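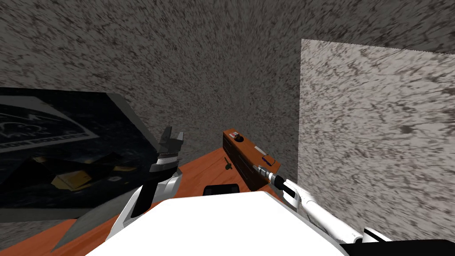 Fig. 1. Simulated tabletop, seen from behind the robot's white body. The right gripper end overlaps the near end of the brown wooden piece.

Session 6: When the simulator says "success"
Notes by Natalie Tindall. Read before the lab.

The failure we are going to pick over is a dull one, and I have chosen it for that. No arm was broken. A tabletop clearing task was trained and tested in simulation at Grundmont, passed, was moved to the real two-armed machine and drove its right gripper into a wooden case. The protective stop worked. The case had a dent in it and the wrist had to be recalibrated.

The report that came out afterwards (Ganard report, on the reading list) blames "the reality gap". I would like you to stop accepting that phrase as a cause. It names the place where something went wrong and tells you nothing about what it was.

What was claimed

The simulated test had 276 runs. Every one was logged as a success except 2, and those were put down to the random placing of objects. Nobody opened the recordings of the other runs until Walter Benavides asked to see them, well after the dent.

Success meant that the small object ended up off the wooden case and within the marked area of the table. It did not mean that the gripper had stayed out of the case on the way. The score could not see contact with furniture because contact with furniture was never part of it.

Look again at Fig. 1. Is the gripper in front of the wood, resting on it, or a little way inside it? I have asked this in three years of lectures and the room always splits. A single rendered view gives you overlap on the screen and very little about depth. If you need to know whether two bodies touch, read the contact log. Do not judge it from a picture, and be suspicious of any slide that asks you to.

What the log showed

Marleny Giraldo went through the contact data by hand. In a large share of the "successful" runs the fingertips had passed into the edge of the case and come out again. Three settings allowed it:

Collision shapes. The case was drawn in full detail, but the physics used a plain block slightly smaller than the drawn one. The gripper could enter the visible wood without registering anything.

Contact stiffness. It had been lowered to stop small objects jittering. This also let the arm push into large ones at little cost.

Force limit. The alarm was set at 200 newtons in simulation. Nobody could say where the number came from. Genji Ishida found it in a template file inherited from an older project, Tamayo, with a different arm.

The background deserves a word too. Textured walls and patches of bright light are varied between runs so that the vision system will cope with change. That is reasonable for vision. It did nothing for contact, yet the report lists it under "robustness" as though it covered the lot.

What was changed, and my doubts

The collision shapes were redrawn, the stiffness put back, and a run now fails on any contact with a fixed object above a low threshold. The new test at Bernberg had 1310 runs and the pass rate fell sharply. Deisy Bedoya, who ran it, takes the fall as good news. I agree up to a point. The new threshold was also picked by hand, and I have seen no measurement from the real gripper to support it.

A larger number of runs would not have caught the original fault. Please don't write in your coursework that they should have tested more.

For the lab

Write down your definition of success before you run anything, in one sentence, and list what it fails to notice.
Turn on the drawing of collision shapes and compare them with the visible ones for every object within reach of either arm.
Find the source of each force limit in your set-up. "It was in the file" will lose marks.
Pick five passing runs at random and read their contact logs from start to finish.

Reading: Ganard report, sections on scoring and on contact settings. Skip the executive summary.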